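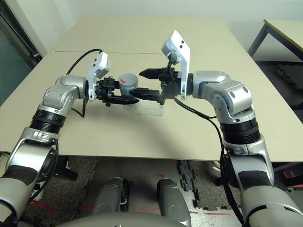

Workshop Tips: Teaching the Two-Arm Station by Hand and by Remote Control
Jarnau Workshop, Member Guidance
Revised 03/04/2020

These tips are intended for members who record tasks on the two-arm station, either by guiding the arms directly or by driving them from the Breltix remote handles. They supplement the safety induction and do not replace it. Members who have not completed the induction may observe but may not record.

Before recording

Clear the tabletop of everything the task does not call for. Tools, cups and spare parts left within reach of the arms will appear in every recording, and the trained program may come to depend on them.

Mark the starting position of each object with a small piece of low-tack tape, then take up the tape once the placement is familiar. Vary the starting position slightly between recordings. A set of 200 recordings with the can in one exact spot is of less use than a smaller set in which it moves a little each time.

Check the cables at both wrists. There should be enough slack for the wrist to turn fully in each direction, and no loop should hang where a finger could catch it.

Wipe gripper fingers with a dry cloth. Oily cleaners leave a film that causes smooth metal cans to slip.

Guiding by hand

Hold the arm behind the wrist and not by the sensor module. Move at the pace of a person setting a table. Pauses of a second or two before each grasp are acceptable; long hesitations should be discarded and the attempt repeated.

One person guides both arms only when the task is slow and the arms stay well apart. For tasks in which the grippers meet, two people should stand on opposite sides of the station and agree on a spoken count.

Keep sleeves, lanyards and hair out of the joints.

Driving by remote

Allow the handles to settle for 6 seconds after switching on. Movement during this period shifts the zero point, and the grippers will then sit slightly to one side of where the operator expects them.

Begin with the speed setting at its lowest. Most new operators raise it too early and spend the rest of the session correcting overshoot.

Tasks with a can and a box

Small cans are a good first exercise for two grippers. Decide beforehand which arm steadies and which arm does the work, and keep to that choice for the whole set. Mixed sets — left arm steadying in some, right arm in others — have given poor results at this workshop.

Bring the steadying gripper in low and let it close before the second one arrives. When the second gripper works near the lid, approach from the side with the lower finger level. Fingers that come in at a downward angle tend to tip a short can.

Clear plastic boxes are difficult to judge through the remote display. If the edge of the box cannot be made out, lower the nearest lamp or move it to the side. Do not put colored tape on the box unless the tape will also be present when the program runs on its own.

A printed arrow on a lid is a convenient guide for lining up the can. Write in the log which way it should point at the start.

Saving and labeling

Name each file with the task, the operator's initials and the attempt number. Failed attempts should be kept in the separate folder marked Gashaw, with a short note on the cause. They are reviewed each December — please do not delete them to save space.

The station drive holds 4000 recordings. When the counter passes 2540, notify the Jurketti desk so that older sets can be moved to storage.

Closing the station

Return both arms to the rest position before cutting power. Place the handles in their cradle, sign the log, and leave the gripper fingers open.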